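House rules for an arm on a table

I have been meaning to write down the rules we use when we run an arm on a shared table. I got asked for them twice in November, and both times I sent a messy list out of my notes and then had to send a second message fixing the first. So I am putting them in one place, and next time I can send a link.

This is not a safety standard and it does not replace one. If you have an arm near people you need a proper risk assessment, and you should read what the maker of the arm says about stopping distances and payload. What I have is the layer on top of that, the small habits that keep a long day of runs from going sideways. Most of them came out of the Skarnano work, where we logged 1468 runs and had to throw out 231 of them. Very few of those 231 had anything to do with the robot. It was nearly all people and tables.

Mounting comes first.

The arm goes on a plate and the plate gets clamped to the table. Two clamps is the minimum for us. Check them by hand at the start of the day and again after lunch. By hand means you put your palm on the handle and try to turn it. Looking at a clamp tells you very little. If you move the table, even to get a chair out, check them again.

Before you power up, look at the feet of the table too. Conference tables are made for laptops and coffee. We ran for a week at Vultbridge on one that rocked, and the calibration was off every morning.

Cables are next. Anything that runs along the arm gets tied at each link, with enough slack at the joint to go through the full range. Move the arm slowly by hand through its worst poses and watch the cable the whole time. If it pulls tight anywhere, redo it. Gripper cables are the ones that catch people out, as they tend to hang in a loop near the wrist, and a loop will find the handle of anything tall.
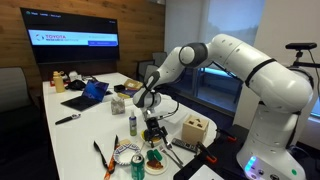
Then there is the question of what goes on the table. I like a messy table for this kind of work. A robot that can pick one block off a clean white surface has not shown me much. But a messy table needs more rules than a clean one, so these are ours.

Everything on the table is either a task object or it is not there. That is the rule I would like to have and the one we break most. Laptops creep in. So do remotes, pens, and somebody's water. Our fallback is that anything that is not a task object stays outside the reach of the arm, and if you don't know the reach, measure it. We use 40 inches as our line and mark it with tape. Your arm will have a different number.

No open drinks. A sealed can is fine as a task object. An open one goes on another table.

Spray bottles get emptied or filled with water. Write on the bottle which one it is. I have seen a gripper squeeze a trigger.

Real food only if the task needs it. Toy food does the same job for most grasping tests and you can leave it out over a Sunday. If you do use real food, put the plate down last and take it off first.

Metal cutlery and tongs are fine, but I want them lying down at the start. Forks leaning on plates slide when the arm bumps the table, and then you have an object in a place that isn't in your notes.

Bags are hard. Clear plastic especially. Depth sensors have trouble with it, and the gripper fingers can drag a whole bag across everything else. We allow them, and we write down "bag" on the run sheet so that whoever reads the data later can sort those runs out.

Now the run sheet. Ours has 9 lines and fits on half a page. Task name, operator, second person, clamp check, cable check, speed setting, objects out, objects added during the session, and stops. The last two matter most. When someone drops a new thing on the table halfway through and does not log it, you have two different setups filed under one name. That was the biggest single cause of thrown-out runs at Skarnano. I went back through the sheets to find out and it took me most of a weekend.

For stops, write the reason even if it is dull. "Hand in space" is a reason. "Phone rang" is a reason. A blank is no use to anyone.

Speed. Start slow with any new layout, every time, even if you ran the same task yesterday. We go through the motion once at reduced speed with a finger on the stop. If a person has to reach onto the table, the arm is paused first. Waiting until it is "over on the other side" does not count as paused. I have had this argument more than any other and I am not going to have it here. 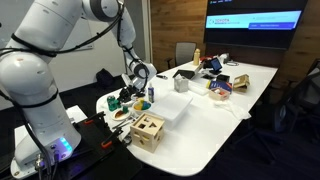
The far end of the table, with the arm clamped at the near end.

Chairs are in my notes too, and people laugh at that one until they have had to step back from a moving arm and hit an armrest. We push them in or roll them away before power goes on. Bags on the floor go against a wall. The operator should be able to take two steps back with nothing behind them. In a real lab with floor markings you get this for free. In a meeting room you have to do it by hand every time, and the room fills up again during the day.

The stop button sits where the second person can hit it without leaning over the table. If there is only one person in the room, we don't run. Kwok had a looser version of this, where one person was allowed for "short tests," and in the time I was there I never worked out what a short test was. Pick the strict one.

End of day is short. Park the arm, power down, open the gripper, take a photo of the table from the same corner each time, then clear it. Objects go back in their boxes with the lids on. The photo has saved me more than once when the sheet said one thing and my memory said another.

A few things I have not settled. I don't have a good rule for shiny lids and frosted boxes, other than to expect trouble. I don't know how often to replace the pads on the fingers, and we do it when they look worn, a poor rule. And I would like a better way to log where things were than a photo and a sentence. At Stostine they were trying a printed grid under the objects, and I want to see how that held up before I copy it.

If you use a run sheet of your own, send it over. I'm mostly curious what you put on yours that I left off.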